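Arm Cell Safety Checklist, Filled In, With My Comments
Cell: Mernach bench, table-top arm
Filled in by: Jacqueline Poulain
Date: 2nd April

OK, so this is the full checklist again, because the arm dropped into a fault in the middle of a packing run and then moved when I didn't expect it to. No one got hurt! But it drifted sideways after I cleared the alarm, and I don't love that, so I went through every line instead of just the ones on the fault page. Didier Bodin checked the electrical lines with me and his comments are marked DB.
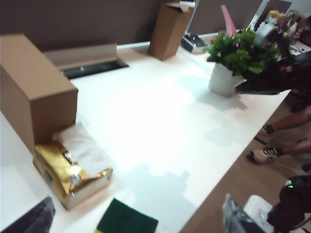
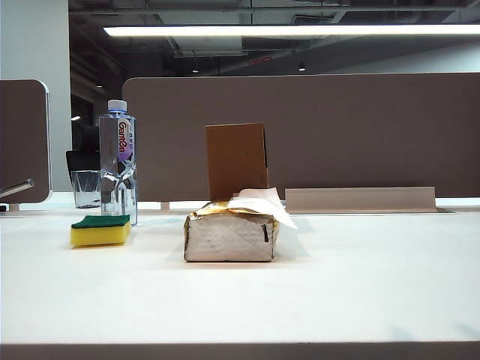

What happened, short version. We were running the mixed-items job on Stullo (our job software, for anyone new) and it stopped on code 293, gripper position lost. I walked over, looked, pressed reset on the pendant, and the arm slid sideways for 2 seconds before it held. Slow, but I was standing well inside the line with one hand on the table. My own fault on that last part, and yes, I've written it up on myself.

SECTION A. BEFORE POWER

A1. Main switch off and tagged before anyone reaches in
Result: FAIL
I didn't do it. I treated it as a quick reset. The card on the wall says "off and tagged" and it doesn't say "unless you're in a hurry."

A2. Emergency stop button within reach of the operator
Result: PASS
I can reach it from the chair and from standing. Tried both, twice.

A3. Emergency stop cuts the arm and the gripper
Result: PASS
Arm stops dead. The gripper keeps its hold when the arm stops, the way Simo set it up for us, so don't be surprised if it's still hanging on to something.
DB: Tested from the button and from the pendant. Same result both ways.

A4. Cables strapped and clear of the joints
Result: PASS WITH COMMENT
One strap near the wrist had worked loose. I put a new one on. Please don't use tape for this, it leaves goo on the jacket and then I can't see if the jacket is worn.

SECTION B. THE TABLE AND THE FLOOR

B1. Only items on the job list inside the reach of the arm
Result: FAIL
This is a habit problem and I'm as bad as anyone. Drinks, packaging, whatever we had in our hands when we sat down, it all ends up on the table. From now on, if it isn't on the list for that job, it goes on the other desk before the key is turned.

B2. Tall items placed outside the sweep path
Result: NOT CHECKED
I need the path drawing from Virág for this and the one in the binder is from before the arm was moved. I've asked for the new one. Until it comes, run at 20 percent speed, please, and I mean all of us.

B3. Soft or shiny wrapping flagged in the job
Result: FAIL
Foil and loose paper are a pain for the gripper. The fingers close, the paper slides, and the software thinks it's holding something it isn't. I can't prove that's what set off the 293, but the log shows the fingers closing further than they should on the last pick. Job edited so it asks for a confirm on anything wrapped.

B4. Floor clear, feet and chairs behind the line
Result: FAIL
The line has worn off on the side where we all sit, so it's pretty hard to stay behind it! New tape is on order. Chairs back for now, and bags go on the hooks.

SECTION C. AFTER A FAULT

C1. Fault read and written down before reset
Result: PASS
I got the number at least. Small win.

C2. Arm position compared with the screen before reset
Result: FAIL
Here's the real one. The screen had the wrist 50 millimeters from where it was sitting, and a reset tells the arm to go where the screen thinks it should be. So it went. If I'd looked at the two side by side I'd have seen it coming.
DB: Wrist encoder connector was seated but not latched. Pushed home and latched. I'd still like a new connector, the clip feels tired.

C3. First move after reset at lowest speed, thumb on the stop
Result: FAIL
Speed was low (lucky), thumb was nowhere near it.

C4. Hands off the table during reset
Result: FAIL
See above. Sigh.

STILL OPEN

New encoder connector, Didier is ordering it.
Path drawing from Virág for B2.
Floor tape, and somebody with better knees than mine to lay it.
Reset card rewritten so C2 comes before the word "reset." I'll do this one and pin it up next to the pendant.

The cell is OK to run at 20 percent with two people present, one of them with nothing to do except watch the arm. Full speed stays locked until B2 is checked and the connector is changed. Next full checklist is in June, or sooner if you see another 293, and if you do, leave it stopped and come get me or Didier.

Signed, J. Poulain
Electrical lines checked, D. Bodin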